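The Kitchen at Drurnolwood

Javiera Sepúlveda had been given until the end of February to choose between two grippers, and she had decided to do all of it in the simulated kitchen.
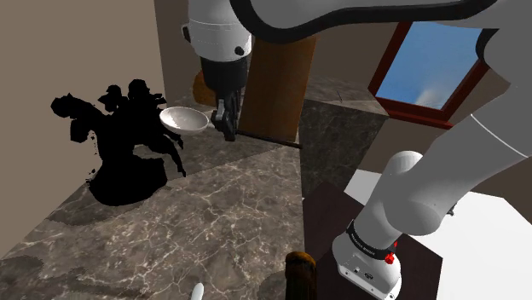 The company had two candidates. Tapia was the plain one, a parallel jaw with padded fingers, and it had been on the books for years. Gosta was newer and softer and cost a good deal more. Zerkthorpe, who were paying for the study, wanted one of them to clear up after meals in sheltered flats. They didn't much mind which, as long as somebody signed a page saying so.

She worked at the end of the second floor, by the radiator. The office at Drurnolwood had been a seed merchant's and the boards still had a slope to them, so that her chair rolled slowly towards the door if she took her feet off the ground. She had stopped noticing this. Visitors noticed it.

Each trial went the same way. The arm came in over the marble, the fingers went down beside the bowl, closed on the rim, lifted, held for a slow breath and put it back. Then the kitchen was reset and the bowl was moved a little. The plan asked for 50 trials in each starting position, and by the time she was done with Tapia she had 3,358 good runs in the log, and a list of bad ones that she kept in a separate file and read more often.

In the bad ones the bowl tipped. One finger would touch the rim before the other and the whole dish would swing up on its edge, slide along the counter and stop against whatever was behind it. Sometimes it went off the front. It made no sound when it fell, of course. She had worked on real arms before this, in a shed with a concrete floor, and she still pulled her shoulders up waiting for the crash.

Her mother rang most evenings at six.

"Are you still doing the bowl?"

"I'm still doing the bowl."

"And does it pick it up?"

"Mostly."

"I could pick it up," her mother said. She had been saying it since the autumn. She was seventy-nine and lived alone, and in January she had dropped a full pan of soup and told no one until the burn had to be dressed.

Gosta went in the week after. Fitting it was a matter of changing one file and moving the wrist up a little to make room. It took the bowl well. It didn't tip it, or hardly ever, and when the bowl was badly placed the soft fingers gave and found their way round. Javiera watched the first hour and thought that was the answer, and wrote as much to Zerkthorpe in two lines.

Then she tried it with the rod. This was a thin dark thing that lay across the counter, standing in for a straw or a knitting needle or whatever else people leave about. Tapia could pinch it cleanly if it came down square. Gosta pushed it along in front of itself. She ran it again with the grip force turned up, and again with the approach slowed to half, and the rod went on sliding away until it dropped off the edge. She stayed until eight with her coat on.

The log gave her 267 failures on the rod alone. She sorted them by angle, then by height, then went home.

She drove over to her mother's that weekend. They had lunch, and afterwards she stayed in her seat and let her mother clear, which she would not normally have done. Her mother took the bowls first. She didn't pinch the rim. She put her thumb inside and spread the fingers flat underneath, and slid the bowl to the edge of the table so that there was room for the hand to get under. The forks she pushed to the edge as well, until the handles stuck out, and took them from the air.

"What are you looking at?" her mother said.

"Nothing. Do you always do it like that?"

"Like what?"

Javiera got up and dried.

In the morning she wrote a new approach for both grippers. It brought the fingers down on top of the rod with hardly any weight, dragged it to the edge of the marble and stopped with the end hanging over. Then the hand went round and took hold from the front. The first attempts threw it straight on to the floor. She shortened the drag, and it held. Tapia did it sixteen times running. Gosta took a little longer and dropped one, and she wrote that down.

The manager came by in the afternoon with a mug and stood behind her, leaning slightly against the slope.

"So which is it?"

"I don't know yet. I told them Gosta and I think I told them too early."

"They've ordered on it."

"How many?"

"2," he said. "For a start."

She looked at the screen, where the arm was going down for the rod again. Then she asked him for another fortnight, and he said he would see – he always said he would see – and went off to find someone about the heating. She moved the bowl a little to the left and set the next run going.

At six the phone rang and she let the trial finish before she picked it up.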